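Skitik Project — Methods Working Group
Minutes of the meeting held December 2023

Present: members from the Brokdale and Jikmont sites, one member by phone from Mackay. Apologies were received from two members of the Mackay site.

1. Minutes of the last meeting

The minutes of the August meeting were taken as read. One correction: under item 4, "wrist calibration" should read "wrist camera calibration". Accepted with that change.

2. Matters arising

The spare emergency stop for Jikmont has arrived and been tested. The second one, for Mackay, is on back order and the supplier has not given a date.

The shared naming rules for episodes were sent out after the August meeting. Brokdale has been using them from the start of the current round. Jikmont still has older files under the previous names and will rename them before the next merge. Mackay asked whether the operator code has to be in the file name or only in the log. Agreed it goes in the log only.

3. Home rooms and the held-out room comparison

This item took up most of the meeting.

Brokdale reported on the comparison that was agreed in August. The question was whether a policy trained on demonstrations from many furnished rooms, with few demonstrations in each, does better in a room it has not seen than a policy trained on the same total from a single lab bench. Both training sets hold 1860 demonstrations. The bench set was recorded at Jikmont over the winter. The rooms set comes from 14 rooms, all of them bedrooms, studies or kitchens, with the furniture left where it was and the desks and benches left with ordinary things on them.

Tasks were kept the same in both sets: pick up a small object and put it on a marked spot, close a drawer, and move a cloth from one surface to another. Operators were asked to leave the curtains as they found them, so the daylight varies a good deal between rooms and sometimes within one session.

The following were tabled with the report.
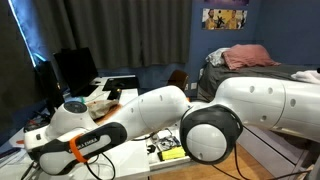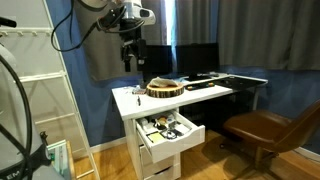

Arm at the desk, blue-walled room, Brokdale set.

Results, as reported. In the held-out rooms the rooms policy was ahead of the bench policy on all 3 tasks. The gap was largest on the cloth task and smallest on the drawer task. On the original bench the bench policy was still ahead, as expected, though by less than the group had guessed in August. The full table is in the shared folder and will not be repeated in these minutes.

Discussion:

Jikmont asked if the two policies had been trained for the same number of steps. Brokdale confirmed that they had, with the same settings and the same starting weights. The checkpoint was chosen by step count and not by looking at the held-out results.

Mackay asked about scoring. Each attempt was scored from the recording by a person who had not run the attempt and who was not told which policy was in use. Where the scorer could not tell if the object was inside the marked spot, the attempt was scored as a fail. Mackay thought this was harsh on the pick-up task, as the arm often blocks the view at the moment of release. Brokdale agreed to go back over those attempts using the second view and report how many would change. The original scores will stay in the table and the new ones will go beside them.

There was a longer exchange on whether the drawer task is worth keeping. The case against was that both policies do it fairly well and it tells us little. The case for was that it is the only task with a moving part fixed to the furniture, and that the drawers differ a lot from room to room. Some have handles, some have a lip and some stick. It was agreed to keep it for the next round and to record the drawer type in the log. If the two policies are still close after that, the group will look at opening a closed drawer as a replacement.

Jikmont raised the point that the rooms set and the bench set differ in more than the room. The rooms set had more operators, and it was recorded later, when everyone had had more practice. Brokdale accepted this. A fair test would need the same operators in both, with the order mixed. The group did not think the result would go away, but agreed that the write-up must say plainly that operator and room are not separated in the present data.

Mackay suggested a smaller run to check the operator question: two operators, each recording on the bench and in two rooms, with the order swapped between them. Jikmont can offer bench time for this in the new year. Agreed in principle. Mackay to write a one-page plan.

Action: Brokdale to rescore unclear releases using the second view.
Action: Brokdale to add a paragraph on operators to the draft.
Action: Mackay to circulate a plan for the operator check.
Action: all sites to record drawer type from the next session on.

4. Cabling and floor space in rooms

Brokdale noted that setting up in a furnished room takes much longer than at the bench. Most of the time goes on finding a position where the arm can reach the work surface without meeting the bed or a wall. The present checklist was written for the bench and says nothing about this.

It was proposed that the operator moves the arm by hand through the edges of its reach before the first recording, with power to the gripper off, and notes anything it comes near. Agreed. This goes in the checklist as a new step after the base is locked.

Cables on the floor were discussed. Mackay has been using flat covers where a cable crosses a walkway and finds them good enough. Jikmont would prefer to route cables around the walls where there is length to do so. Agreed that either is acceptable, but that the route must be walked once before the session starts. Jikmont will order longer leads for all sites.

Action: Brokdale to revise the checklist.
Action: Jikmont to order leads.

5. Lighting

Mackay has gone through the logs and found that the lighting field is filled in differently at each site. Some operators write "curtains closed" for any room with curtains drawn most of the way, and others use it only when no daylight gets in. This matters if we want to sort results by light later on.

After some talk the group settled on four entries: dark, lamps only, mixed, and daylight. A room with the curtains drawn but daylight coming through a gap is to be entered as mixed. Past logs will be corrected from the recordings, starting with the held-out rooms. Mackay offered to do these and asked for help with the remainder. Jikmont will take the bench set, which should be quick.

Action: Mackay and Jikmont to correct the lighting field.

6. Failed attempts

Jikmont asked what is being done with demonstrations the operator abandoned. At present Brokdale keeps them in a separate folder, Jikmont deletes them, and Mackay keeps them with a flag. Jikmont was asked to stop deleting from today. The flag is the easiest to work with and all sites will use it.

It was noted that abandoned attempts are left out of the training count and should stay out. There may be a use for them in training a success check, but no one has time to look at that before the draft is finished.

7. Data storage and consent

The store at Brokdale is close to full. A new disk has been approved. Until it is in, sites should hold uploads of raw video and send only the compressed copies, in batches of up to 1000 episodes.

The consent form for home rooms was reviewed. The wording on personal belongings was thought to be unclear — it says that items "may be removed on request" without saying whether this means removed from the room before recording or blurred in the recording afterwards. The form will be changed to say both are possible and to ask which the householder prefers. Rooms already recorded are covered by the earlier form, but householders will be sent the new wording and given the choice again.

Action: Jikmont to redraft the form and send it to the ethics office.

8. Draft paper

The outline was agreed with small changes. The held-out comparison will be the main result. The section on setup time moves to the appendix. Mackay asked that the bench result be shown in the same figure as the rooms result, so a reader can see both sides of the trade. Agreed.

The title was discussed and left open. The word "household" was preferred to "in the wild", as all the rooms were set up with permission and with an operator present.

The code release was put off to the next meeting. Jikmont would like the scoring tool cleaned up first.

9. Other business

The gripper pads at Mackay are wearing unevenly. Brokdale has a spare set and will post it. Sites were reminded to write the date of any pad change in the log, as the cloth task seems to be sensitive to it.

A member asked if the group could meet in person at Brokdale once the operator check is done. General support. To be looked at when the plan is in.

10. Next meeting

By phone, date to be set once Mackay has circulated the plan. Brokdale to take minutes.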